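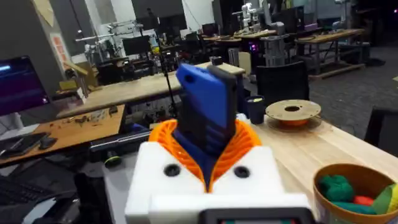

LANDORPORT, 2nd November — Zekard, the membership body for small technology firms in Landorport, has today advised its members to read the terms of the new Pokard start-up fund with care before they sign anything. Pokard calls the money "free to founders". We have read the offer letter and can't find the free part. A young firm's bills are mostly dull ones, such as rent, insurance and another reel to replace the one on the tabletop with only a thin band of orange filament left round its hub, and the letter has very little to say about any of them.

The fund opened in October. Pokard says it had 924 applications and will back 200 firms, each of which gives up four per cent of its shares on the day it joins. The stake is due whether or not the firm goes on to draw any cash. Firms must also take a desk in Pokard's building at £248 a month, paid in advance.

We asked Pokard what happens to the stake if a firm leaves early. The answer was that this would be "looked at in the round". We asked again and were sent the brochure.
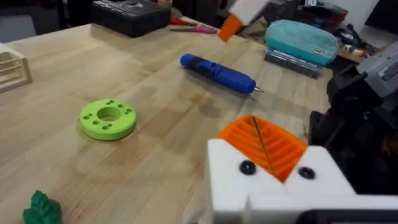
There is also the matter of timing. The first payment is promised "once the firm is settled", a phrase that appears several times in the letter and is never explained. Desk rent starts straight away. A two-person company could easily be paying its backer for months before its backer pays it anything, and we doubt many applicants have spotted this.

Zekard isn't against outside money. Plenty of our members have taken it and would do so again. We do wonder why a fund so sure of its own worth won't put its full terms on its website.

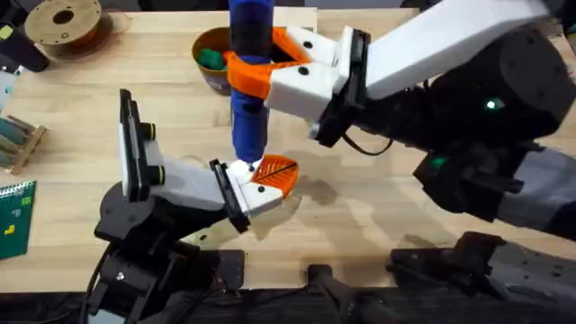 Effiong, Pokard's partner in the fund, told us that the terms are fair for firms at such an early stage, that the rent covers advice as well as a desk, and that a full list of questions and answers will be sent to applicants "in due course". We look forward to reading it — ideally before the signing deadline.

Zekard is asking Pokard to:

- publish the offer letter in full
- put a date on the first payment
- drop the desk rule for firms that already have premises

Members with an offer in hand can send it to the Zekard office for a free reading. Names and figures will be kept private.

**Notes to editors**

Zekard takes no money from Pokard or Effiong. Copies of our questions to Pokard, and the replies received so far, are available from the Zekard press desk.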